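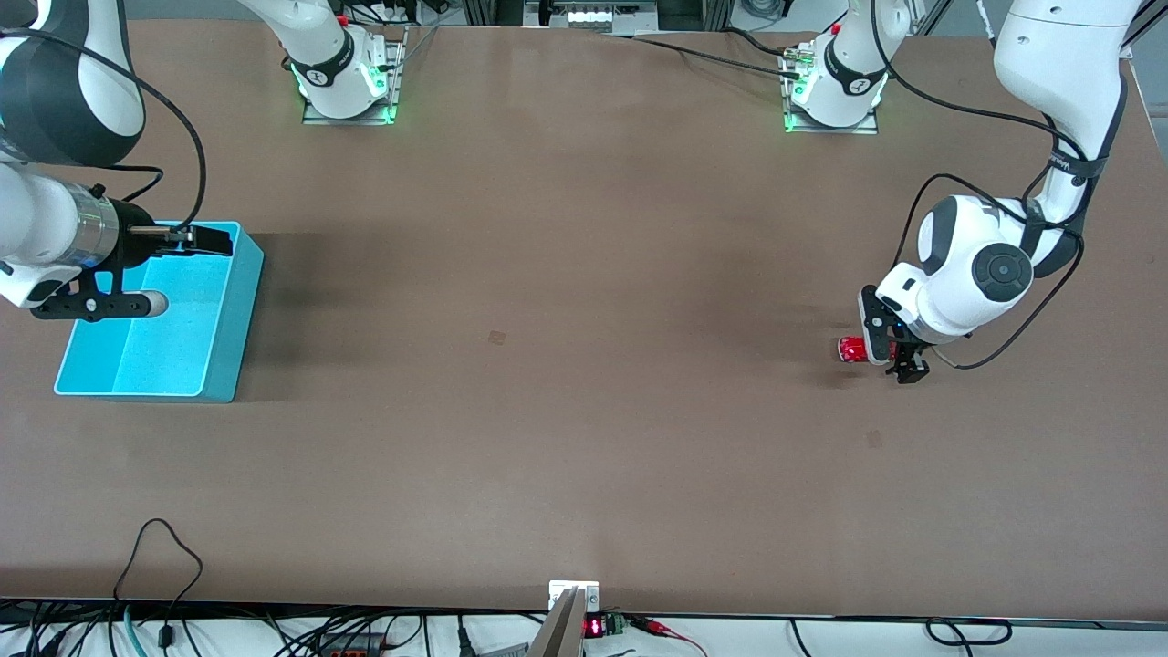 The turquoise bin and a small red can, on the brown table.

About Wirkbridge

Wirkbridge sorts out other people's cupboards. Athina Triantafyllou started the business after opening her own pantry and being hit on the foot by a tin of chickpeas. Zhuoran Du joined the following March, having answered an ad that promised "light lifting" (we have since reworded the ad).

There are seven of us now. We do kitchens, store rooms, office supply closets and the occasional garage, if the owner promises to stay out of it until lunch. Everything comes off the shelves and onto a table, and goes from there into a bin. Shallow bins, please. Deep ones are where soup goes to be forgotten.

Our largest job so far was the Carrilho store room, which gave up 2,413 items and three can openers, all left-handed. The smallest was a single drawer. It took longer.

We also teach. The Kanura class runs for one morning and covers bins, labels and how to part with a fondue set. Athina does the talking and Zhuoran does the labels, an arrangement both of them describe as generous.

Quotes are free. Bring your own fondue set.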